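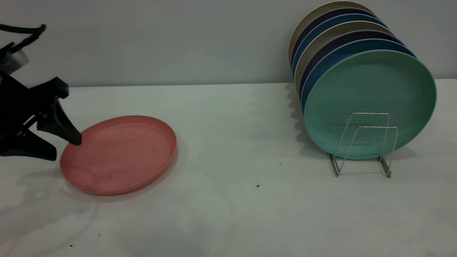 August 1, 2025
Tudby workshop, bench 4
Entry by Audrey-Anne Gauthier

Plate storage trial, continued from the February notes. The purpose of this entry is to record the procedure now in use for racking the round plates and to list the points still open.

Plates are to be racked upright on edge, starting at the wall end. Each plate is lowered by the rim and released only when it rests against its neighbor. Satish Kotian observed that a plate set down too quickly tends to ride up on the wire – the last two positions are the worst for this. The pink plate, inventory number 619, has a few dark marks on its face. They were not removed by ordinary dish soap. Please do not use the scouring pad on it.

The wire rack is to stay on the right side of the table, with the middle of the tabletop kept clear between runs.

Open points:
Peter Tóth to measure the wire spacing and compare it with the Hegazy rack.
Radwa Alaoui to confirm whether Dradville can supply replacement plates with the same rim.
Rack feet mark the white surface when dragged. Lift with both hands.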